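Buscar en el sitio Buscar

Organización del espacio doméstico y de trabajo
Apuntes de la unidad 4: la mesa compartida

Los manuales de organización prometen mucho. Prometen que una mesa despejada mejora la atención, que una bandeja por persona evita discusiones y que diez minutos de recogida al final de la tarde bastan para todo. En estos apuntes se revisa qué parte de eso se sostiene cuando varias personas usan la misma superficie, y qué parte es costumbre repetida de libro en libro.

Conviene empezar por el vocabulario, que en la bibliografía es un desastre. Llamaremos superficie a lo que queda a la altura de las manos y sirve de apoyo. Llamaremos contenedor a todo lo que tiene borde y se puede mover con lo que lleva dentro o encima, sea bandeja, caja o cesta. Lo demás son objetos sueltos. La distinción entre bandeja y caja, a la que el manual de Mastden dedica un capítulo entero, no nos va a servir de nada: en la práctica se usan igual.

1. El contenedor con dibujo

Circula la idea de que un contenedor decorado se respeta más que uno liso. El argumento es que el dibujo «reclama» el espacio y la gente se lo piensa antes de dejar allí las llaves. No conozco ninguna prueba seria. Un borde blanco ancho y una manzana roja grande se ven bien desde lejos, de acuerdo, y eso ayuda a encontrar la pieza. Que ayude a mantenerla ordenada es otra afirmación, y habría que demostrarla aparte.

Hay además un inconveniente que los catálogos callan — el dibujo desaparece en cuanto se llena el contenedor. Quien confía en la manzana para saber qué va dentro acabará levantando cosas para mirar.

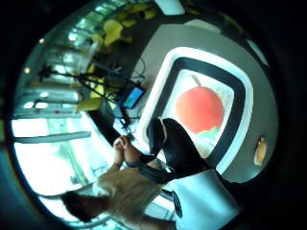
¿Cuántos contenedores conviene tener en una mesa compartida?

Menos de los que se compran. Para una mesa de trabajo corriente suele bastar uno para lo que está en uso y otro para lo que espera destino. A partir del tercero empieza la clasificación por gusto, y el tiempo que se gana buscando se pierde decidiendo dónde guardar.

2. Cables, pantallas y plantas

Son las tres cosas que los métodos de orden tratan peor. El cable no se guarda porque está conectado; la pantalla no se mueve porque depende del cable; la planta se queda junto a la ventana porque necesita luz. Ninguna de ellas cabe en el esquema de «cada cosa en su contenedor», y por eso casi todos los manuales las retocan o las quitan de las ilustraciones.

Una mesa gris con una bandeja impecable y una maraña de cables negros al lado es una mesa a medio ordenar, por mucho que la bandeja salga bien. Mi recomendación es modesta: recoger primero el sobrante de cable, sujetarlo por el borde menos usado y solo después decidir el sitio de la bandeja. En el curso de febrero se hizo al revés y hubo que repetir el ejercicio.

Sobre los sujetacables Cellex, que varios alumnos preguntan: cumplen. También cumple una cinta de tela.

3. Lo pequeño y lo plano

Los objetos planos (servilletas, papeles, paños doblados, una rebanada de pan que alguien dejó) se acumulan porque no estorban de inmediato. Ocupan poca altura y el ojo los da por parte de la mesa. Skurnley, en su guía para oficinas pequeñas, propone retirarlos todos de una pasada antes de tocar nada más. Es de los pocos consejos de esa guía que repito sin reservas.

El paso siguiente ya me convence menos. La guía pide agrupar por color, y no le veo ventaja alguna: lo amarillo verdoso con lo amarillo verdoso, sea comida o papelería. Agrupar por destino (cocina, armario, basura) obliga a tomar una decisión por objeto. Agrupar por color obliga a tomar dos.

Téngase en cuenta también el lugar de cada persona. Quien está sentado alcanza sin esfuerzo el borde de la mesa y poco más, así que lo pequeño tiende a quedarse en el borde, que es justo de donde se cae. Los aparatos blancos y brillantes agravan el asunto, pues la gente evita apoyar cosas cerca de ellos y aprieta el resto.

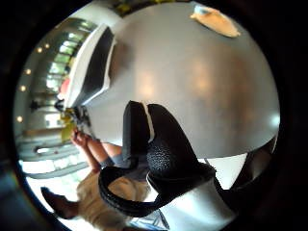

Siham Hattar objetó en el seminario que todo esto supone gente dispuesta a levantarse, y que en una mesa compartida lo que se queda en el borde se queda porque cada cual piensa que es del vecino. Propuso repartir la mesa por tramos y no por tipos de objeto. La objeción es buena. La solución me parece dudosa, ya que los tramos se respetan mientras hay sitio de sobra, pero queda recogida aquí para discutirla.

4. Ejercicio para la próxima sesión

Elegir una superficie que usen al menos dos personas. Anotar qué hay a primera hora y qué hay a las seis de la tarde, sin ordenar nada entremedias. Aplicar después un solo cambio, el que se quiera, y volver a anotar. Ziad Qudah y Ohemaa Odoi trabajarán con la mesa larga del aula 507.

No se admitirán conclusiones del tipo «se nota más despejado».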